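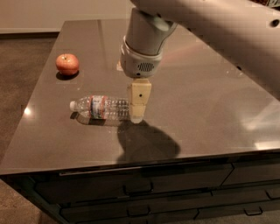 Wanted: patient people to teach a robot arm

25 Mar 2024 – by Rónán Brennan
1 min read

Jikirex needs 20 operators from September. You guide the arm to a bottle lying on its side, again and again, and our model learns from your examples. Glamour is limited – the apple is there to be ignored.

Shifts last four hours. Tea is free, biscuits are contested. 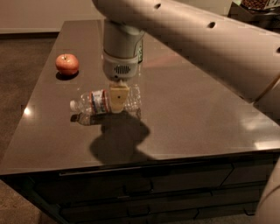

Do I need experience?
None at all, we train you for 8 days on full pay.

Write to Rónán at the Warenance office.

Last updated: 25 March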